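Brolley drinks bar gets its white table back, syrup and all

Grenau — 2026-01-30

The self-serve drinks table at Brolley is open again after the refit, and the first thing regulars will notice is how plain it is. White top, pale wall, no shelves. The old counter with the tiled front is gone, sold to a cafe in Prirness.

Chaminda Wijesinghe, who took over the lease last May, said the brief was simple. "I wanted somewhere you can put a cup down and see if you've spilled," he said. "The old tiles hid everything. We found out how much when we pulled them off."

The menu is short for now. Milk tea, iced coffee, a malt drink, and a syrup poured to order into the bottom of the cup before anything else goes in. Regular cup costs 175, refills are 56 if you bring the same cup back. Prices are in house tokens, sold at the front desk, same as before.

Syrup goes in first, a thin stream, orange-brown, straight from a plastic bottle into an empty cup. The milky stuff follows. Wijesinghe says people kept asking for it the other way round and then complaining it sat on top. 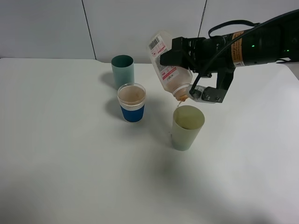

Why the cups are plastic

Glass was tried. Two weeks, too many breakages, and the sweeping up held up the line every time. The new cups are plastic and come in different colors so that a group sharing a table can tell whose is whose. That was a request on the comments sheet, and it came up more then once.

Iulian Stoica, who looks after the stock, ordered them from Barua, a catering supplier on the ring road. First delivery came up 47 short. The rest arrived later the same week. He is still waiting on lids.

"Lids would be nice," Stoica said. "People walk off to the garden with a full one and then come back with wet shoes."

Anyone who wants to use their own cup can, as long as it stands up by itself and has been washed. Travel mugs fine. Wine glasses no.
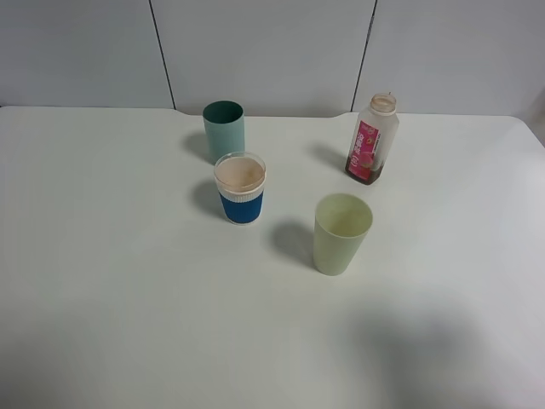

Portion size has been the main argument since opening night. Several customers say the drinks come too full to carry, others say the opposite, and there is a page and a half on it in the comments book already. Wijesinghe wants a finger's width left at the top, and one clear cup of something pinkish-beige and milky, standing in front of the teal one, was filled to just below the rim. Staff have been asked to stop a bit sooner. A fill line was suggested — it would have to be scratched on by hand and Stoica is not keen.

The syrup has its fans and its critics too. It is sweet. One written comment says "half as much please, or a smaller cup." Another just says "more". The kitchen will do a half pour if asked, same price. There is no sugar-free version yet, though Stoica has a sample on order and hopes to have it out before the end of next month.

Oat milk is available in the malt drink and the milk tea. Ask before the milk goes in, not after.

Cleaning is the other change. The table now gets wiped down between groups and not just at closing, with a proper wash at 7 every evening. Anyone still drinking at that point will be asked to lift their cup for a minute. The cloths are kept at the front desk, and customers who make a mess are welcome to take one.

The smooth top helps, Wijesinghe said. Pale gray-white and matte, no pattern to it, so a sticky ring has nowhere to hide. He picked it over a wood-effect sample that looked nicer in the shop and, he reckons, would of been a nightmare with syrup. 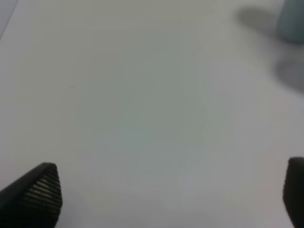
Opening times and what's next

Doors open mid-morning through to early evening. Last pour is half an hour before the wash. School groups should phone ahead — the desk can set aside a quieter slot if it has notice, but not on the day itself.

A second table is planned for the garden side once the weather turns. It will have the same menu, with an awning over it. Stoica wants a hook rail for bags as well, as people keep leaving them on the floor where others trip.

Comments book is by the door. Pen is on a string now, the last three went missing. Unused tokens from the old counter are still good and can be spent on any drink, or swapped at the desk if they are too worn to read.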